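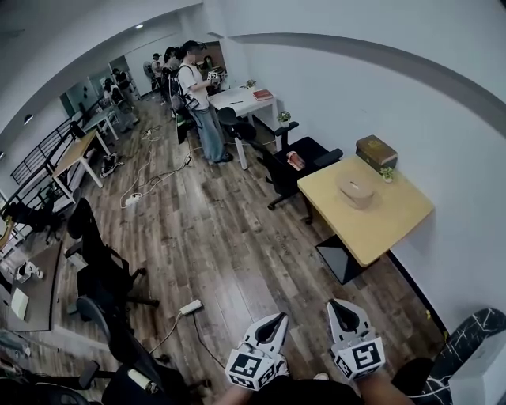 Unit 2: Desks, Chairs and Small Items in a Shared Workroom

Handout for the course Room Care and Setup, Nestcombe
Prepared by Hiếu Khổng, revised by Sang Hồ
September 9, 2021

What this unit covers

Unit 1 was about floors and cleaning supplies. This unit moves up to the furniture and the things people leave on it. By the end you should be able to take one side of a shared workroom, put the chairs and tables in order, sort what is on them, and leave the room so that the next group can sit down and start. Unit 3 covers kitchens and pantries, which have their own rules about food and are left out of this one.

The room at the top of the handout is the kind we mean: a light wooden table with white legs against a white wall, black office chairs beside it, a white desk with a red book and a small potted plant, and more desks on the other side along a railing. The floor is wood-look laminate. People are standing toward the back. Most of the work in this unit is done with people still in the room, so please read section 6 before the practical.

1. Walk the room first

Go in with empty hands. Walk from the door to the far wall and back along the other side before you touch anything. You are looking for four kinds of trouble:

Things on the floor, especially under desks.
Things on seats.
Chairs standing in a path people use.
Surfaces so full that a person could not put a laptop down.

Write down what you find in the order you pass it. Students who skip the walk usually start with the first table they reach and spend most of their time there. In the December group, two pairs finished one table very well and never got to the other side of the room.

Do the floor first. An item under a desk is easy to kick or roll a chair over, and you will be moving chairs in the next step. The wooden desk by the railing has a white and black object on the floor beneath it, and that is a typical find. Pick such a thing up, look at it, and decide where it goes using the table in section 4. If it is plugged in, leave it where it is and make a note.

2. Chairs

Office chairs on wheels drift. A chair that was tucked in at nine is in the walkway by ten, and there is no use getting annoyed about it. Put them back each time you pass.

Order of work for each chair:

Check the seat. If there is something on it, take that off before moving the chair. The chair by the wooden table has a small red-and-white package on its seat, which would slide off the moment the chair was pushed.

Turn the chair to face the desk.

Lower the seat if the armrests hit the edge of the desk. Armrests that scrape the edge every day will mark it. If they still do not clear at the lowest setting, park the chair with the armrests just short of the edge.

Push it in by the back, with both hands. Do not shove it with a foot.

Tucked in means that the front of the seat is under the desktop and the wheels do not stick out far enough to trip on. A five-wheeled base takes up more floor than the seat does, so look down when you judge it.

If there are more chairs than desks, line the spare ones up along a wall where no door opens. Never stack office chairs or put one upside down on a table.

3. Tables and desks

Tables against a wall collect things at the back. People put a box or a plant in the corner where it is out of the way, and after a while there is a row of items and dust behind them. Work a table like this:

Move everything to one end.
Wipe the empty end, going from the wall toward you.
Move everything to the clean end and wipe the rest.
Put back only what belongs on that table.

Use a cloth that is damp and well wrung out. On a wood surface, follow with a dry cloth at once. White tops show rings from cups and need a second pass, and the front edge, where hands rest, usually needs a third.

Set the table parallel to the wall. Leave a gap of 2 fingers if there is a cable behind it, so that the plug is not crushed. If you have to shift the table, lift it with another person, one at each end. Dragging leaves lines on laminate that do not come out.

Legs get forgotten. White legs pick up shoe marks near the floor, and a dry sponge takes most of them off.

4. What stays and what goes

Use these rules for anything you find. They are written for a workroom and not for someone's private office, where you would ask about everything.

Tissue box
Stays, one for each table. It goes near the middle where people on either side can reach it. Pull up the first tissue if it has dropped inside. A beige oval box like the one on the wooden table does not need to be lined up with anything.

Potted plants
Stay. Small ones go near the back of the desk, away from the side where people put drinks. Lift the pot and feel under it for water. Water only if the soil is dry to the first knuckle, and take the plant to the sink to do it.

Books
A book on a desk stays on that desk. Close it if it is lying open face down, with a slip of paper to keep the page. Books found on the floor or on a seat go on the nearest desk.

Pens
One or two may stay beside a book or pad. Loose pens beyond that go in the cup on the shelf. Try each one on scrap paper and throw out the dead ones.

Boxes with lids
Do not open them. Wipe the top and sides. Leather or leather-covered boxes get a dry cloth only, and go gently over any lettering, because gold lettering rubs off. Keep them away from the plant.

Packages
Closed packages go on the desk next to where they were found, with the label facing up. Opened food packages go in the found tray with a note. Empty ones go in the bin, after you have looked inside.

Stands and panels stored under a table
Leave them there if they are clear of people's feet. Turn them so that the flat side faces the wall when the shape allows.

Anything you cannot name
Leave it in place and write it on the sheet. Guessing costs more time than asking.

5. Shelves near a door

A shelf by a doorway is where people drop things on the way out. It fills with odd items and then everyone stops seeing it. Treat it as its own job and leave it until the desks are finished, so that anything you carry over has a place to go.

Take one shelf at a time. Put heavy items low. Keep the front edge clear, and leave a hand's width of empty space at the end nearest the door, for whatever comes next. Labels help only if they face the person walking up to them, so read yours from the doorway before you stick them down.

We use Westodach trays in the training room. Other trays are fine as long as they can be wiped. The found tray is emptied at the end of every week, and what is in it goes to the front desk with the sheet.

6. Working around people

You will often be asked to start while others are standing and talking, or still seated. Some points from past groups:

Begin at the end of the room where there are the fewest people and work toward the others.

Say what you are doing once, in a normal voice - "I'm going to move this chair" is enough.

Do not reach across a person to get at a desk. Come back later.

Someone wearing a headset may not hear you or notice you at their side. Stand where they can see you before you speak. Give people with backpacks extra room when you pass behind them with a chair.

Keep hallways open. If a group is gathered in one, do not park spare chairs there, even for a minute. The same goes for the strip of floor along a railing and in front of any glass partition.

Never clean up a desk that someone is using, even if they tell you to go ahead. Ask them to pick up their own things first, and then wipe.

7. Practical

Work in pairs. Each pair gets one side of the training room and 32 minutes. One person does chairs and floor, the other does surfaces, and you change over halfway. The last few minutes are for walking the room again with your list from section 1.

Supplies for each pair:

2 damp cloths
2 dry cloths
1 dry sponge
1 found tray
1 item sheet and a pen
300 ml spray bottle, water only

Marking is done by Sang Hồ with the pair present. You lose points for anything opened that should have stayed closed, for a dragged table, and for a chair left in a path. You do not lose points for items listed as unknown. Speed counts only if you run out of time.

8. Before the next class

Read sections 1 to 4 again. Then choose one table or desk at home or at work, and write half a page on it: what is on it now, which things belong there, and where you would send the rest. Bring the page with you. Kiều will collect them at the door and hand back the Unit 1 sheets.

Anyone who missed the practical can make it up in the Brititz room, which has the same desks and chairs. Sign up on the list beside the office, and bring your own cloths.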